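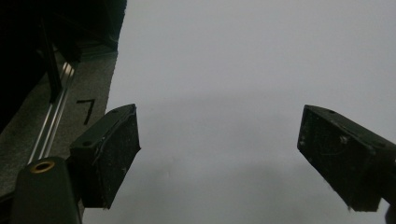 Inicio Galerías El cuarto Notas Contacto

El cuarto de trabajo de Zostside

Me llamo Sihan Hou y comparto este cuarto con Urho Keskinen desde enero. Antes era un almacén de la casa y tenía muchas cajas que no se podían abrir sin mover otras cajas. Lo hemos arreglado poco a poco, por las tardes, después del trabajo. El español no es mi primera lengua, así que pido disculpas por los errores y agradezco las correcciones.

La superficie de trabajo
Es de un gris claro. Yo quería blanco y Urho quería madera, y discutimos este asunto durante 3 semanas. El gris fue el color en que los dos pudimos estar de acuerdo. El polvo se nota menos que en el blanco, pero las migas se notan igual.

Los tornillos
Los guardamos por medida en botes de vidrio con tapa. Los de cabeza rara están en un bote aparte, que se llama «otros» y que es el más lleno de todos.

La estantería Kirstead
La compramos usada a un vecino de la calle de abajo. Le faltaba una balda y Urho la cortó nueva. Está un poco más oscura que las demás y hemos decidido dejarla así.

El rincón de la ventana
Para leer instrucciones y para tomar té. A las 5 de la tarde entra el sol muy bajo y hay que cerrar la persiana, o no se ve nada de lo que uno hace.

Los cables
Todavía no estamos contentos con esta parte. Los hemos atado con cinta de tela y cada uno tiene su etiqueta, pero detrás de la estantería siguen mezclados.

La lámpara Osanberg
Tiene un brazo largo que se dobla en dos sitios. La pinza original se rompió en la mudanza y la hemos sustituido por una de carpintero. Sujeta mejor, aunque es más fea.

La limpieza
Primero se pasa la brocha, después el trapo apenas húmedo. Con el trapo solo, el polvo se hace barro en los agujeros pequeños y luego cuesta mucho sacarlo. Esto lo aprendí con la máquina de coser de mi tía.

El suelo
Lo lijamos nosotros mismos y no lo recomiendo a ninguna persona con vecinos debajo. Faltan dos tablas junto a la puerta, que pondremos cuando encontremos el mismo ancho.

Comentarios (4)

Miranda
¡Qué bien os está quedando! Lo del bote de «otros» pasa también en mi casa, solo que yo tengo tres. Una cosa pequeña: se puede decir «nadie con vecinos debajo», suena más natural que «ninguna persona».

Sihan Hou
Muchas gracias, Miranda. Lo apunto en mi cuaderno.

Urho Keskinen
Quiero dejar escrito que la madera era mejor.

Miranda
¿Y qué le dais al gris para las manchas de café? El mío ya tiene un cerco que no sale ni con bicarbonato.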